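**Shared bench tidy-up: project report, group 2**
Ida Kleinschmidt, Fahad Kazmi, Barnabás Kovács
22 June 2020

Problem: small stuff on the shared table never has a home. Tape, scissors, pens, spools. Everybody buys another one. We wanted a layout people would keep to without a big cabinet. Budget was 300, we didnt spend all of it.

**Method**

Emptied both drawers onto the gray cloth first. Didn't sort as we went, that was Szabolcs Borbély's advice from last year's group and it was good advice. Then three piles by how often a thing gets used: daily, weekly, whatever. Clear plastic only for the trays and boxes, so you can see what is in them. No labels yet.
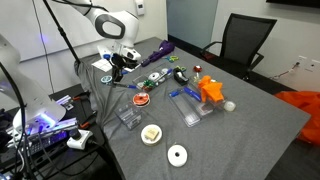
Daily pile was smaller than we guessed. Tape dispenser, scissors, pens, a marker. Spools took the longest to agree on. Ribbon and thread and wire are all spools but nobody looks for them at the same time, so Fahad wanted them apart and Ida wanted one tray. We tried one tray. Orange spool stays out, on the cloth.

**Second round**

Long tray = pens. Small parts and bits of wire go in the clear tray in the middle, easy to reach from either side. Sponge lives on something round and white so it doesnt get lost under paper.

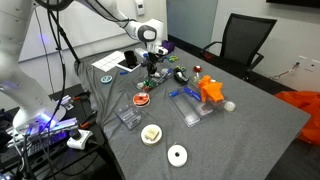 *Fig. 2. Table with pens in the long clear tray, green scissors and tape dispenser behind the middle tray.*

**Problems**

- umbrella. no category. goes on a hook
- orange printed part has fins, wont stack with anyting
- middle tray fills up fast, needs dividers

**Still to do**

Labels, dividers, hook. Asger Bergmann wants a check in July to see if the layout survived. Write-up of that goes in the appendix.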